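Can a robot tidy up yet? I went to Drindham to find out
05/09/2022

I have a kid who leaves blocks all over the floor, so when Lirnis invited people in to see how its sorting project is coming along, I said yes before I'd finished reading the email.

The project is called Priltar, and the idea is simple enough: get an arm to pick things out of a bin and put them where they belong. Stock bins in a store first, toy boxes and laundry later (much later, I was told!). Jadwiga Ostrowski, who runs the tests, let me stay for the whole morning and ask all the silly questions I wanted.

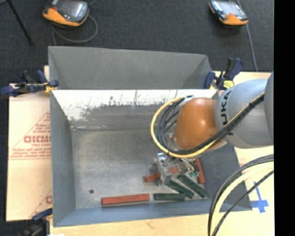 I asked her why they bother with plain red and green blocks when the real world is full of socks and spoons. She said blocks are hard enough once they lie close together or end up by a wall, and that a person just nudges them apart without thinking. Her team logged 164 tries in January and wants to get to 1,000 before anybody talks about a shop floor.

Damian Cieślak from Gajewski, the hardware chain that's helping to pay for all this, was more impatient. He'd like two arms in a back room sorting returns, and he'd like them soon. "My staff hate that job," he told me. Ostrowski's answer was five years for the store — and she wouldn't give me any number at all for the house.

So I went home and picked up the blocks myself. The next open morning at Lirnis hasn't been set, but they're taking names at the front desk.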